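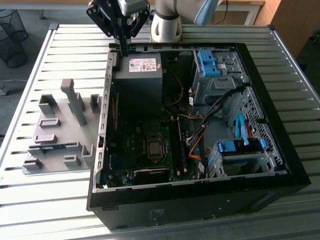 August, afternoon, bench notes

Hay moisture, Prurkberg second cutting

Roald wants to know whether the Jindska probe is good enough to decide what goes in the mare barn. I said I'd believe it once it agreed with the oven, and so far it doesn't, or not in any way I can use.

Bales came off the lower field at Prurkberg, mixed grass with a fair amount of clover in the low corner. Chang-ho pulled cores with the drill and the long tube, two cores per bale, bagged and labeled by row. I probed the same bales on the end, one hand's width from each core hole. The manual says to push to full depth and wait for the number to settle. It does not say how long settling takes. I waited until I was bored, then wrote down what it said.

Probe readings looked fine on paper. Most of them sat near 14 percent, which is the number everybody wants to see, and that bothers me more than a scattered set would. The clover bales should read wetter. Three of them did, the rest came out the same as the clean grass from the top of the slope. Either the clover dried evenly, which I have never seen it do in that corner, or the probe is mostly telling us how tight the bale is.

Tried it on a loose pile of the same hay, squeezed by hand and then with my knee. The reading went up 4 points with the knee. Same hay, same minute.

Oven side

Old scale, fresh batteries, checked against the 500 gram weight before and after. It held. Each sample was weighed into a paper sack, dried, weighed again, put back, and weighed again until it quit changing. Two sacks were leaking chaff at the fold and I threw those results out. Chang-ho thinks the loss was too small to matter. Maybe, but I don't want to argue with Roald later using a number from a torn sack.

The sacks that held put the clover bales wetter than the probe did, every one of them. Grass was close. So the probe is all right on the hay we weren't worried about.

The Prosier leaflet

Roald left me the sheet from Prosier, the people selling the preservative. It says treated hay can be baled wetter and "feeds the same." No control bales mentioned, no word on what kind of hay, and the chart has no units up the side. It may be good stuff. I can't tell from this. Before we spray anything going to broodmares I'd like to see a proper comparison, or run one on the Noh place where the hay goes to steers.

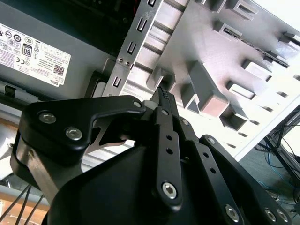

Still to do

Probe the same bales again after two weeks in the stack, same ends, fresh holes.

Ask Chang-ho for the baler pressure setting. He says he didn't touch it between fields. Write it down anyway.

Core the stack in the 150 row, low side, where it smelled a little sweet when I put my face to it. Could be nothing. Long thermometer in there tomorrow morning before the sun is on that wall, and again at dusk.

Call Jindska about the correction table. The one in the box covers alfalfa and straw and skips mixed grass. The man on the phone last time told me to use the alfalfa column. I asked him why and he said most people do.

Roald's question again: can we sort with it? My answer for now is no for anything with clover in it. Keep those bales out of the mare barn until the oven says otherwise. He won't like giving up the dry side of the shed for that.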